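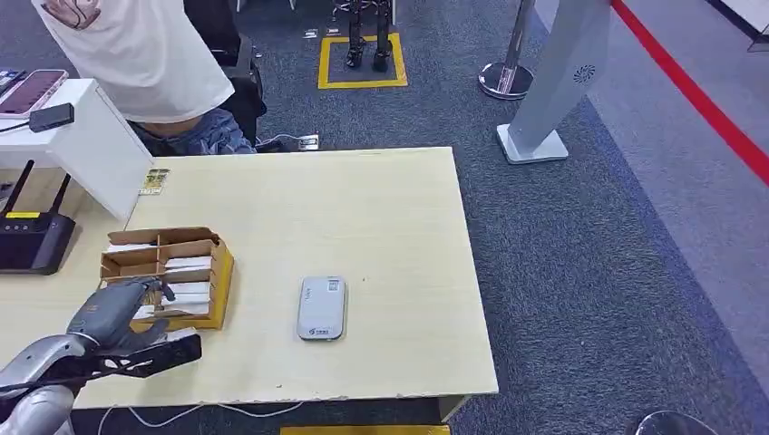

La main près du bac en carton, routeur au milieu de la table

Téléop : la main accroche le bac
Mavis Mbeki, avril 2026
Bonjour, j'apprend à notre robot à prendre des cartes, à distance. 60 démos, et à chaque essai les doigts tapent le carton. Plus de démos ou je refais tout ?

Esperanza Kapoor
Refais pas tout. Regarde la caméra du poignet, chez moi les doigts partaient trop bas.
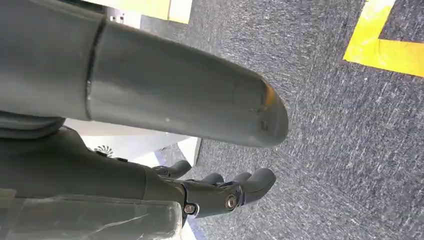

Ensuite ralentis l'approche, pause, ferme. 16 démos propres et ça passait.

Yeo
pareil ici, jamais résolu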